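Skusutside Pen Repair
Frequently Asked Questions: Converters, Cleaning and Ink Flow

General

What does the shop service?
Fountain pens, rollerballs with replaceable refills, and mechanical pencils with metal mechanisms. Dip pens are accepted for nib work only. Disposable pens are not accepted.

Do I need to contact you before mailing a pen?
Yes. Use the intake form and wait for a job number. Parcels without a job number go to the bottom of the queue and are opened when the bench is clear.

Who does the work?
Nib grinding and feed adjustment are done by Bram Mulder. Cleaning, sac replacement and pressure testing are shared between the two benches.

Finishes and outside parts

Will cleaning damage a colored metal finish?
Plain water at room temperature will not harm an anodized or lacquered barrel in sound condition. Ammonia solution can dull anodizing if left on it, so the flush is applied to the section and feed only and the barrel is kept out of the bath. Plated trim is wiped dry the same day. If the plating is already worn through to the base metal, note this on the form.

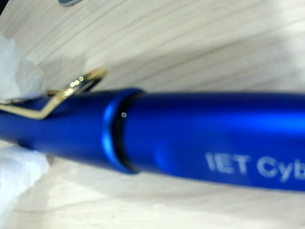

Blue metallic pen with a gold wire clip.

Can you replace a clip?
In most cases. Wire clips are held by tension or by a small screw under the cap finial. Stamped clips are often riveted or trapped between the cap and an inner sleeve, and removing the sleeve carries some risk of cracking the cap. You will be asked to approve that risk in writing before work starts.

Can you polish out scratches?
Resin and bare metal, yes. Anodized and lacquered surfaces, no. The color layer is thin and polishing will cut through it unevenly. Light haze can sometimes be reduced with wax, but it will come back.

Ink flow

My pen skips on the downstroke. Is the nib bad?
Check the paper first. Coated paper and hand oil both cause skipping. If the pen skips on clean uncoated paper, flush it, refill it with a known wet ink, and test again. Skipping that continues after a flush is usually caused by tines set too tight or by an overpolished tip. Both can be corrected.

My pen writes well for half a page and then goes dry.
The feed is being starved. Common causes are a converter that holds ink at the back end by surface tension, a blocked air channel, or a nib seated too far out from the feed. Tap the converter to move the ink forward. If flow returns and then stops again, the converter should be replaced or fitted with an agitator ball.

My pen drips when the converter is low.
Air in the converter expands as your hand warms the barrel. Keep the reservoir above one quarter full. If it drips when full, the seal between the converter and the nipple is worn.

Which converters fit?
We stock the Jurnon standard and the Bosman long. The Jurnon fits international bores. The Bosman needs a longer barrel and has a threaded collar, so it will not seat in a push-fit section. Do not force it. A split section costs more to replace than most of the pens it belongs to.

Are shellac-based and pigmented inks covered?
Pigmented inks are allowed. Shellac-based inks are not intended for fountain pens, and a feed clogged with shellac is charged as a restoration job.

What is Illness?
Illness is a gray-green iron gall ink we mix in small batches. It darkens on the page over several days. It is moderately acidic, so flush the pen every 4 weeks and do not let it dry in a pen with a plain steel nib.

Cleaning at home

What do I need?
Clean water, a bulb syringe, a container to flush into, and absorbent paper without loose lint. Fill a cup with water for soaking and use a second one for waste. Do not reuse either for food or drink.

What is the procedure?
1. Empty the converter and remove it.
2. Hold the section over the waste cup and push water through it with the bulb syringe until it runs clear.
3. Soak the section, nib down, for an hour. Leave the barrel and cap out.
4. Flush once more, then stand the section nib down in folded paper overnight to draw the water out.

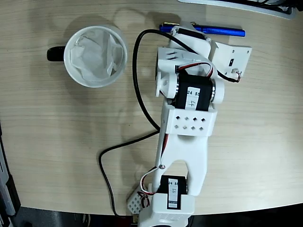
5. Refill only after the paper stops picking up color.

Can I use hot water?
No. Hard rubber feeds discolor and some plastic feeds warp. Use water that feels neither warm nor cool to the hand.

Can I use an ultrasonic cleaner?
For bare metal nibs and plastic feeds, in short runs. Do not put in anything with a sac, a cork seal, celluloid, inlay or lacquer.

How often should I clean a pen?
At every change of ink, and before storing a pen for more than a few weeks. A pen used daily with the same dye-based ink can go a few months between flushes.

Orders and returns

What are the part numbers?
Jurnon standard converter: 363. Bosman long converter: 893. Ink samples do not have part numbers and are ordered by name.

How long does a repair take?
Cleaning and converter fitting go out first. Nib work is done in order of arrival. The bench closes for inventory in October and pens received then are held unopened until it is finished.

Is there a limit on declared value?
Pens worth over $100 must be sent insured, with the value stated on the intake form. Return shipping is insured for the same amount.

What if I decline the estimate?
The pen is returned unrepaired at the cost of postage. Any parts removed for inspection are refitted or bagged and labeled.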